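**Mundgate Courier and the Todetti money**

**kelpie_flat** — 14 May 2025

The Courier's owner put $3,000 into the Todetti campaign in April, and the paper ran its endorsement a fortnight later with no disclosure. I cancelled my subscription. Has anyone had a reply from the editor? 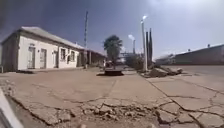 I wrote twice and got the form letter both times. It says letters are capped at 96 words, so mine won't run.

**Negash**

Owners donate. It was on the public register, which is how you know. I'd worry more if the news pages had changed, and I can't see that they have.

**tramstop7**

Disagree. The rates story was on page 7 the week the other side launched. Before April it would have led.

**Negash**

One story. The council reporter has been hard on Todetti all year — go back and read the depot coverage.

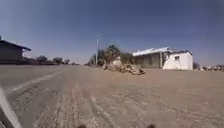

**saltbush_reader**

I agree with Negash about the reporter, but the endorsement still needed a line at the bottom. The Groltmont paper prints one whenever its owner has given more than $1,000 to anyone. It takes up no room.

**kelpie_flat**

A line like that is all I asked for. I'd have kept paying.

**tramstop7**

I wouldn't. The owner's daughter-in-law works in Todetti's office and that hasn't been printed either.

**Negash**

Got a source for that? If so, send it to the reporter.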